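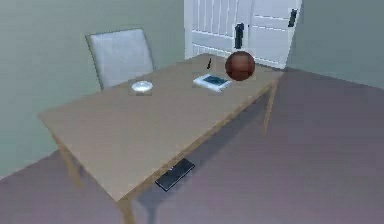 Figura 3. Escena simulada del conjunto Gredine: mesa con objetos pequeños, silla y puerta al fondo.

3.2. Recogida de demostraciones en simulación

Las demostraciones se generaron en el entorno Tokeo a partir de 164 configuraciones iniciales de interiores domésticos. En cada configuración se sortean la posición y la orientación de los objetos – tanto los situados sobre la mesa como los depositados en el suelo – y se mantiene fija la geometría de la habitación. Trece operadores teleoperaron el manipulador virtual tras una sesión de adiestramiento común.

Se registraron 1,463 episodios. De ellos se descartaron 286 por colisión con el mobiliario o por superar el tiempo máximo asignado. Los restantes se segmentaron de forma semiautomática con la herramienta descrita por Zupan en febrero, y cada segmento recibió una instrucción breve en español. Los objetos del suelo se conservaron como distractores en las tareas de mesa y como objetivos en las de recogida. La partición de validación contiene únicamente configuraciones ausentes del entrenamiento.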